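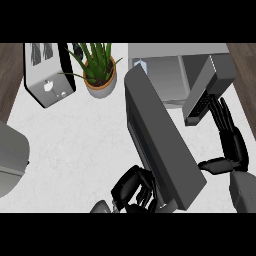

Grantee Updates | Food & Home Skills | Mid-Year Reports

Luvusura Home Cooking Program: progress report to the Georgiev Fund, second period

The grant covers a cooking course for adults in Enley who have recently moved into their own housing, many of them for the first time in years. It pays for the teaching hours, food, a starter set of kitchen equipment for each household, and rent on the kitchen at Flerotwood. This report covers May through October. The spending table went to the Fund separately and is not repeated in these pages.

Enrollment and attendance

We planned for 40 participants in this period and enrolled 36. The shortfall came in the June group. Two of the housing agencies that refer people to us changed their intake forms in the spring, and the question about cooking dropped off one of them. We did not find this out until the group had already started. The question is back on the form, and the September group filled without trouble.

The course runs for nine sessions. Attendance was steady through the first half and fell in the second, as it did last period. When we called people who had stopped coming, the most common answer was a change in work hours. A few had moved out of Enley. One person said she had learned what she came for, and we have recorded her as a completion with her agreement, which we want the Fund to know about in case it prefers a different rule.

Evening sessions did better than afternoon ones. The evening group starts at 6:30 and the bus from the north side of town gets in at 6:20, so people can come straight from the stop. The afternoon group has no such luck. We have asked the kitchen for a later start in the afternoons and are waiting to hear.

What was taught

The order of the sessions changed in July. We used to open with knife skills and food safety, on the idea that these come first. People found it dull and some did not return. Now the first session is a pot of soup and a pan of cornbread, and the safety material is worked in as it comes up: washing hands before starting, keeping raw meat on its own board, getting leftovers into the refrigerator. The thermometer is handed out in the second session with the chicken thighs.

The rest of the course is eggs, rice and beans, a roasting session, pasta with two sauces, vegetables people say they dislike, a session on shopping and one on cooking from whatever is left in the cupboard. The last of these is the hardest to teach and the one participants ask to repeat. We bring in a bag of odds and ends and each table has to make a meal of it. In August that meant canned corn, half a cabbage, flour, a little bacon and a jar of salsa. Both tables made pancakes. One table's were good.

The shopping session was moved from the classroom to the store itself. The group walks over with a list and compares unit prices. The store manager was fine with it as long as we came before the after-school rush. Several people had not noticed the unit price on the shelf tag before, and a few had trouble reading it because the print is small. We have bought some pocket magnifiers.

Recipes are now printed in large type on one side of a sheet, with the amounts repeated inside the steps so that nobody has to look back up to the list while stirring. A participant suggested this and it has cut down on mistakes, mostly with salt.

Equipment sets

Each household gets a set at the fourth session: a skillet, a saucepan with a lid, a sheet pan, a chef's knife, a cutting board, a mixing bowl, measuring cups and spoons, a can opener and two towels. The skillets in the first shipment had handles that worked loose after a few uses. The supplier replaced them and paid for the return, but it took most of the summer and the June group got its skillets late. We have changed to a different model for next year at a slightly higher price. The difference is covered by dropping the colander, which people told us they already had or did without.

We had planned to include a small electric burner for people whose apartments have no working stove. After talking to two landlords we learned that their leases do not allow them. We are holding that money and would like to discuss another use for it. One possibility is a fund for minor stove repairs – a burner element or an oven thermostat is often all that is wrong – but this would need the landlords' consent as well, and we have not asked yet.

The kitchen

Flerotwood has been a good place to work. There is enough counter space for two tables to cook at once, and the dishwasher runs a full cycle quickly enough that cleanup no longer spills over the end of class. The walk-in cooler was out of service for part of July. During that time we bought food on the morning of each class and carried it in coolers, which cost more than buying ahead. The overspend in the food line for that month is entirely due to this.

Rent will go up in January. The new rate is within the amount we budgeted for the second year, but it uses up the cushion. If it rises again we would have to look at shorter sessions or another site, and neither of the other kitchens we have visited in Enley is on a bus line.

Results so far

We ask people at the start and end of the course how many dinners they cooked at home in the past week. Most of those who finished reported cooking more often than when they began. We do not want to lean too hard on this. People who finish a cooking course are probably people who were going to cook more anyway, and they are answering a question put to them by their instructor. We are trying a follow-up call three months later, made by office staff who did not teach the group. The first of those calls will be made in the winter.

We gave out 200 copies of the recipe booklet, including those left at the library and the clinic. The clinic has asked for more with lower-salt versions of the soups. These are written and need to be tested.

Problems still open

Childcare is the main one. We lose people to it in every group. The room next to the kitchen could be used, but we do not have a staff member with the right clearance, and hiring one was not in the budget. A short proposal on this will be sent with the next report.

The second is storage. The equipment sets arrive in bulk and are kept in the hallway closet at our office, which is full. For now we are asking the supplier to split the deliveries, and they have agreed to try it in the spring.

Plans for the next period

Two groups will run, starting in January and March. The January group will be evenings only. We will test a single drop-in session for people who finished the course earlier – several have asked for one on baking bread, and we think it can be done within the existing food budget. The follow-up calls will be written up in the next report, along with an answer on the afternoon start time and a request to move the burner money, if the Fund is open to that.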